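Drelero Training Workshop
Course handout, Unit 2: Metal enclosures and terminal blocks

Purpose of the unit

In the first unit we spoke about the circuit itself. Now we speak about the box in which the circuit must live. Many students give all their attention to the wiring and take the first box which they find on the shelf. Afterwards the lid does not close, or a cable must be bent too strongly. It is better to choose the box and the terminal blocks together, before any wire is cut.

The box

A metal enclosure has two parts, the body and the lid. The body is often cast, and the lid is held by screws. For the exercise you write down the inside length, width and depth of the body, always in millimetres. Please do not measure the outside and subtract the wall by guessing. The wall of a cast box can be thicker at the corners, where the material for the screws is.

Look also at the lid before you begin. The position of the screw holes tells you how the lid must be turned. If there is a painted mark on the lid, copy it into your sketch with its position. Do not clean it off, even if you think it has no meaning.
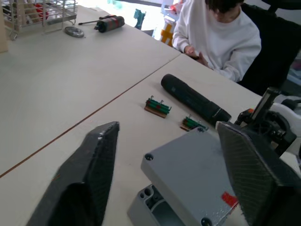 Friederike Sperling

The gray lid has rounded corners, and of its round screw holes one is at a corner and the other at the corner opposite. Near one edge there is red paint, and this belongs in the sketch. The specks and smudges on the surface you can leave out.

The terminal blocks

The two small blocks lying beside the box have a thin brown base with green cylindrical parts side by side, and metal terminals standing up from them. They are similar, but one is slightly smaller. Draw each block separately and give it its own letter. When you measure the height, measure up to the top of the metal and not only to the top of the green parts. This is the most frequent mistake in the reports I receive.

A terminal must never touch the lid. In our exercises we keep a free distance of 2 mm as the smallest value, and more when the box will be carried from one place to another. A metal box which can come near to a live part must also be connected to earth. We treat this in Unit 3, so for the moment only mark in the sketch where you would put the earth screw.

What to hand in

One sketch of the body from above, one sketch of the lid, and a table with all dimensions. Work in pairs, but each student writes an own table. The report counts 80 points in total. Please give it to Sizwe Venter by Wednesday, July 15, 2020.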